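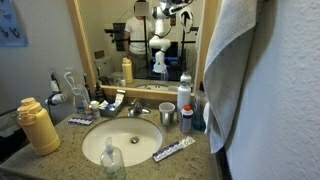 ## Flurnix Stone Sealer, 615 ml

Code 1397. Made by Braduteck, sold by us at Flaltness in the plain tin with the green lid.

I've been selling stone care for long enough to have opinions about it, and my opinion of most sealers is that they smell dreadful and leave a sticky patch by the taps. Flurnix is the one I use at home. It's water-based, it goes on with an old T-shirt, and you can have the bathroom back by teatime if you start after breakfast.

Granite is tougher than marble but it still drinks. How much depends on the slab, and the pale speckled sorts tend to be thirstier than the black ones. If you don't know whether yours needs doing, put a spoonful of water on it and go and make a cup of tea. A dark patch when you come back means it's soaking in and you should seal it. If the water is still sitting there in a bead, leave it alone and keep your money! I'd much prefer that to a cross email in May asking why the stuff wouldn't sink in.

### Putting it on

1. Clear the top completely and wash it with a drop of washing-up liquid, then rinse.
2. Leave it overnight. Stone that feels dry on top can still be damp further down, especially round the basin.
3. Shake the tin. Wipe on a thin, even coat, working from the back towards you.
4. Wait 4 minutes, then buff off everything that hasn't gone in. Be fussy about this bit.
5. Do the spoonful test again the next day, and give it a second coat if it fails.

One tin does our bathroom top and the kitchen windowsill with plenty left over, though my windowsill is not a big one. The lid does stick – run it under the hot tap and it'll come off without a screwdriver.

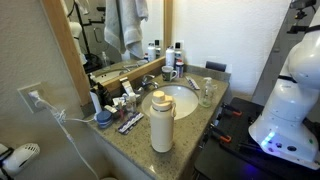
As for how long it lasts, that's mostly down to what you clean with. Anything with vinegar or lemon in it will shorten its life, and so will those cream cleaners with grit in. I use warm water and a cloth all week and get 3 years out of a coat. My sister, who loves a bathroom spray, gets one.

I wouldn't use Flurnix on polished quartz (the man-made sort), because it has nowhere to go and just dries in smears. It's no good on glass or painted wood either. Slate is fine, but try a corner first, as it can come up a shade darker and you may or may not like that.

Urs Brunner fitted the tops in our showroom and he does his own jobs with the Baldursdóttir wax on top of the sealer, for the shine. It does look lovely. I can't be bothered with it myself, but we keep both if you want to try.
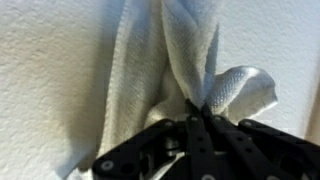
Flaltness Home Catalogue | Issue 3 | p. 4

### Orders and returns

We pack on a Tuesday, so get your order in before then and it goes out that day. Unopened tins can come back. Opened ones can't, sorry, but ring me if it's gone wrong on you – smears nearly always shift with a bit of fresh sealer rubbed over the old and buffed straight off.

Keep the tin somewhere frost-free. A shed is no good in winter.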